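Re: [office-fitout] Open shelving, low unit by the white wall

On Tuesday at 16:20 the Trudholm list wrote:
> Is the low unit staying where it is? Provetti quoted 1767 for a
> replacement with doors. Also need to know what is on it now.

It stays. Doors are not needed for a unit this low, and the dividers are fixed, so the quoted door set would not fit anyway.

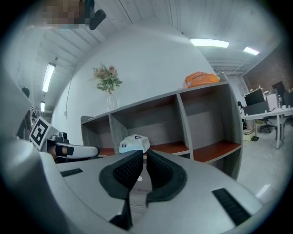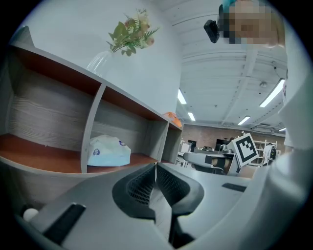
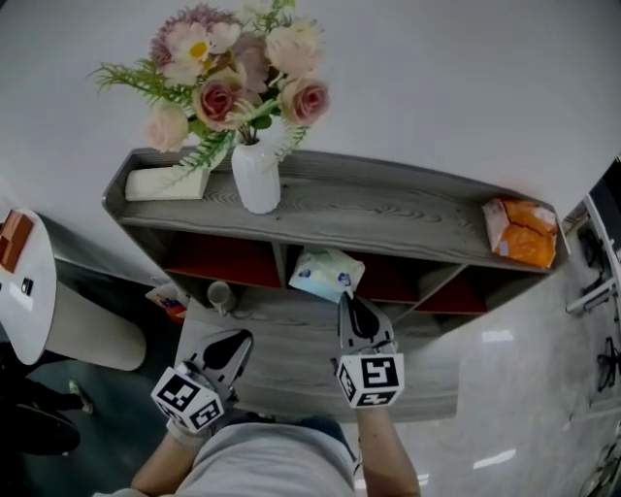
1. Top surface
Flowers remain at the left end. They are artificial, so no water and no tray. The orange item at the right end goes to the kitchen drawer.

2. Cubbies
The white and blue packet moves to the supply cabinet. Wipe the red-brown surfaces with a damp cloth only. The Valcárcel cleaner leaves a film on them.

3. Load
Limit is 20 kg per compartment. Astirbridge binders go in from the left, spines out, labels at the bottom.

Send changes to the list before the binders are moved.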